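3. Bottles and cups in daily use

3.1 What people kept within reach

The diaries returned by the 52 participants contain 253 usable entries on drinking during the working day. An entry was treated as usable if it named the vessel, said where it had been filled and gave at least a rough time of day. Entries that only said "had some water" were left out of this section, although they were kept for the hydration totals in the previous one.

Most participants owned a refillable bottle and most also drank from something else. The second vessel was usually a mug or a tumbler, and in many cases it did not belong to the person using it. At the Takitz office in Skenotbridge the kitchen cupboard held a mixed stock of mugs, glasses and plastic cups that had built up over the years, and participants there tended to take whichever was nearest the front. At Flanier the firm supplied matching glasses, but these went missing from the kitchen by mid-morning and were found on desks in the evening. The third workplace, Rajput, had no shared vessels. People brought their own or went without, and the diaries from Rajput mention the bottle more often than those from the other sites.

We had expected the bottle and the cup to serve different people, with bottle owners drinking only from the bottle. The diaries do not support this. A common pattern was to fill the bottle on arrival, stand it on the desk and pour from it into a cup for the rest of the morning. Participants gave several explanations at interview. Some disliked drinking from a metal rim. Others found a full bottle heavy to lift for a mouthful, or were wary of tipping it over a keyboard. One participant at Takitz said that she drank more from a cup because she could see it was empty. Another said that a bottle was "for outside" and that he felt odd drinking from one while sitting at a table.

Cups used in this way were small. Participants who poured from a bottle rarely chose a large mug, and when asked about it they said that a large mug was for tea. A small plastic tumbler was mentioned as a favourite by people who had first brought it in for a child and then never taken it home. Plastic was also preferred at desks with a hard top, where a glass made a noise each time it was put down.

3.2 Lids

Lids take up more space in the interviews than we had allowed for. The topic guide had one question on them, and in practice it led to some of the longest answers.

A screw lid has to be put somewhere when it is off. Participants described laying it upside down on the desk, holding it in the free hand, putting it in a pocket and balancing it on a monitor stand. Those who poured into a cup often left the bottle open between pours. Those who drank straight from the bottle were more likely to close it each time, particularly if they had spilt water at work before. Where the lid was joined to the bottle by a strap or a hinge it was hardly mentioned, except as something that knocked against the nose.

Lost lids were a regular reason for a bottle to change its role. A bottle without its lid could no longer go in a bag, but it was seldom thrown away. It became a desk bottle or a kitchen bottle and stayed where it was. Two participants (both at Flanier) had bought a second bottle of the same make mainly for the lid, and then found themselves with a spare body that they used for watering plants. Replacement lids were known about but few people had ordered one. The usual complaint was that they could not tell which lid would fit. The thread is hidden when the lid is on and most owners had never looked at it closely.

The thread also came up in answers about cleaning. On bottles with an outside thread, the lid screws down over the neck and the user's mouth touches the same surface. Participants who disliked this had usually noticed lime or dried drink in the grooves. They cleaned it with a cloth, a fingernail or an old toothbrush. Participants who had not noticed it did not clean it, and said so without much concern. Bottles with an inside thread avoided contact with the mouth but were described as harder to get clean.

3.3 Wear

We asked each bottle owner to go over the outside of the bottle with us and to say how any mark had got there. The intention was to find out whether marks led people to replace a bottle. They did not, at least during the study. Only damage that affected the lid or the base was given as grounds for buying a new one.

The marks themselves fell into groups. Dents were found low down and at the shoulder, and owners generally remembered the fall that had made them. Chips in the coating were found at the base edge. Scuffs and small dark specks were found on the body, often around the middle, and owners seldom had a particular event in mind. When pressed they suggested keys, the inside of a bag, the side pocket of a car door or the cup holder on a bicycle. We did not test any of these suggestions and report them only as what owners believed.

Colour made a clear difference to how wear was talked about. Owners of dark bottles described them as being in good condition even where our own notes list many scratches. Owners of white and cream bottles pointed out marks before we had asked. A matt finish was blamed for holding dirt, and several people had tried to remove specks with washing-up liquid or baking soda. Some specks came off and others proved to be places where the coating had gone. Figure 2 shows wear of the kind discussed here on a light matt body. It also shows an outside thread on a metal neck, as described in 3.2.

Cups were treated with far less attention. Nearly all participants could say when they had bought their bottle and what they had paid for it. Few could say where a plastic cup had come from. Fading was noticed only when the cup stood beside another of the same set, and a scratched cup was still a cup. If it cracked it was thrown out on the same day. No one reported mending or cleaning up the outside of a cup, and the interviewers stopped asking.

3.4 Place on the table

Participants at all sites had a usual place for the bottle, and for most this was the side of the hand they wrote with, towards the back of the desk. The cup was kept further forward. In shared rooms and at meeting tables the habit weakened. People set the bottle down wherever there was room and then moved it when papers or laptops arrived. A tall bottle was often moved by other people as well, usually without comment, as it blocked the view across the table. Cups were moved less. A cup with water in it was treated as belonging to someone, even where it came from the shared cupboard, and colleagues would work around it.

This matters for anyone planning a kitchen or a meeting room. Provision is normally worked out by counting heads and supplying one vessel each. In the workplaces we visited the same person regularly used both, and the shelf, sink and table space had not been planned with that in mind. Tall bottles did not fit under the kitchen tap at Flanier and had to be filled at an angle or from a jug. At Takitz they fitted under the tap but not on the draining rack, where they fell over and took cups with them. Rajput had a filling point with good height and nowhere at all to put down a lid.

The field notes for this part of the work were taken by Geeta Saxena and Ognjen Živković, and differences between their readings of the diaries were settled by discussion.

Figure 2. Cream-coloured water bottle with the lid off, and small pink plastic cup, on a white table. The dark scuffs and specks lie mainly around the middle of the bottle. Note the screw thread on the metal neck.

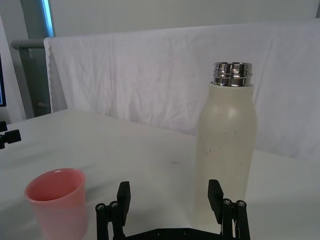
Reader comments

Trilok Garg
Useful section, thank you. Did you record whether the people who poured into a cup drank more over the day than those who used the bottle alone? You quote one person who thought so, but I can't find it in the totals.

Colette Bouvier
On 3.3, I'd be careful with "coating". Some matt bottles are painted and others are powder coated, and in my experience they mark very differently. If you still have the makes written down it would be worth splitting them. The cream one in Figure 2 looks just like mine does round the middle, and I have no idea how mine got that way either.

Pankaj Nishad
We have the draining rack problem at our place. Someone put a row of pegs on the wall and it helped, though the wide bottles still won't go on. Posted 09/05/2025

Trilok Garg
Pankaj, do the lids go on the pegs too or just the bottles?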